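Mivalar two-arm sorting kit – our review

We'd wanted a pair of arms for the workshop for ages, so when Simel began selling the Mivalar as a kit (both arms, both grippers and the software, all in one crate) I'm afraid we rather pounced! Setting up took 13 hours over one long weekend, which is more than the booklet suggests, but it's a friendly booklet and we enjoyed ourselves.

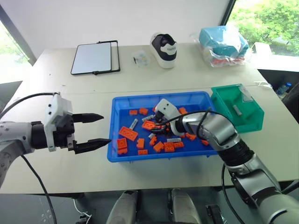 The software is the best bit. You guide an arm by hand, save the move and play it back, and after almost 30 tries I'd stopped peeking at the help pages altogether. 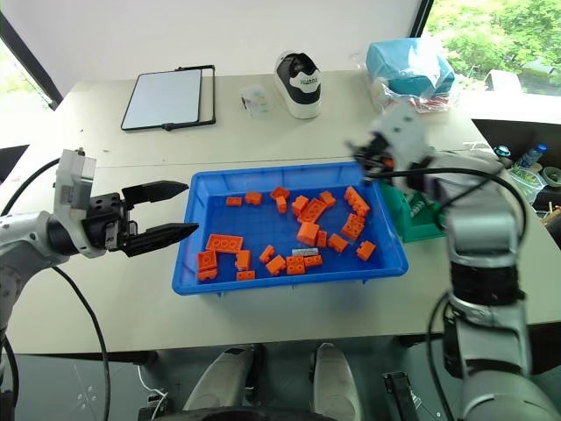

Grippers are where I'd been most nervous, having had a disappointing time with the older Kerr ones. These have black fingers that taper to a point – very welcome when orange bricks are lying at every angle in a tray and you only want the one. My one grumble is the cabling, and I'd gladly pay extra for some decent clips.

Four and a half stars from us.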